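September, Küchensimulation, zweiter Abschnitt

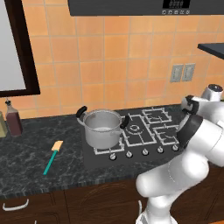 Topf vorne links, Greifer offen über dem hinteren Teil des Kochfelds.

Heute 60 Durchläufe in der Simulation aufgenommen, damit sind es 244. Ziel für Yaman bleibt 485. Aufgabe wie gestern: den Topf an einem der schwarzen Griffe fassen und umsetzen. 16 davon habe ich verworfen, meist zu hastig gesteuert. Dilek Sönmez will mehr Varianten bei der Startposition des Arms – morgen also weiter links anfangen. Der Pfannenwender bleibt vorerst neben dem Herd liegen. Export nach Viltgate lief bis halb sieben. Protokoll noch nicht fertig.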